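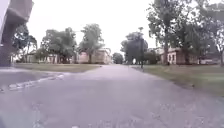

# About the Furnival Grounds

Furnival is a training and office campus operated by Jodesport. The grounds department maintains the internal roads, the verges, the tree stock and the exterior of the buildings. This page describes what the department looks after, how the work is divided and how to reach us.

## Roads

The internal roads are asphalt. They carry staff cars, delivery vans and maintenance vehicles at low speed. Pedestrians and cyclists share the same surface on most sections.

Road condition is logged by section. Each section is 100 feet long and is rated for cracking, raveling, edge break and standing water. Ratings are entered in Pekell, our asset register, which currently holds 3753 records for roads, trees, drains and buildings combined. Patching is scheduled from the ratings. Full resurfacing is budgeted separately and approved by the Jodesport property office.

Edge break is the most common defect on campus. Where the asphalt meets grass directly, vehicles that pull over wear down the shoulder and the pavement loses support. Drivers are asked to stay off the verges at all times, including during deliveries.

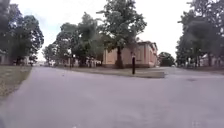 Junctions are inspected more often than straight sections. Turning vehicles put more stress on the surface, and sight lines change as trees fill out. Low branches near a junction are cut back before other pruning is started. Curbs are checked during the same visit for loose or displaced lengths.

## Verges and lawns

Verges are mowed on a fixed rotation in the growing season. Cutting height is raised in dry periods. We do not irrigate the roadside grass, and it will lose color for part of the year. Bare patches are raked, topped with screened soil and reseeded when the ground temperature allows. Foot traffic between buildings wears lines into the lawns, and reseeding those lines is low priority.

## Trees

Mature trees are inspected from the ground each year, with a climbing inspection where the ground survey finds a defect. Deadwood over the road is removed first. Limbs that touch a roof or block a gutter come next. The most recent full survey was completed in February and resulted in 23 work orders.

No digging is permitted inside a root protection area without written clearance from the tree officer. The restriction covers cable runs, signposts and temporary fencing.
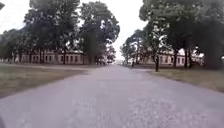 *An internal road at Furnival, with single-story buildings set back behind the trees.*

## Buildings

The grounds department is responsible for exterior walls up to the roofline, gutters, downspouts and the strip of ground next to each building. Interior work is handled by Skasetti under a separate contract. Requests sent to the wrong team are forwarded within 2 working days. 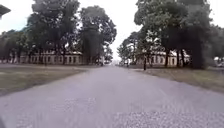

## Staff

- **Maham Bugti**, grounds manager. Budget, contracts, road closures.
- **Yutong Hao**, roads and drainage.
- **Qiuyue Yan**, tree officer. Surveys, root protection clearance.
- **Sihan Jia**, records. Pekell entries, section maps, data requests.

## Contact

Report defects through the campus service desk. Give the road section or the nearest building entrance, and say whether the defect affects access. Fallen limbs and blocked roads should be reported by phone.

Page last revised April 3, 2024.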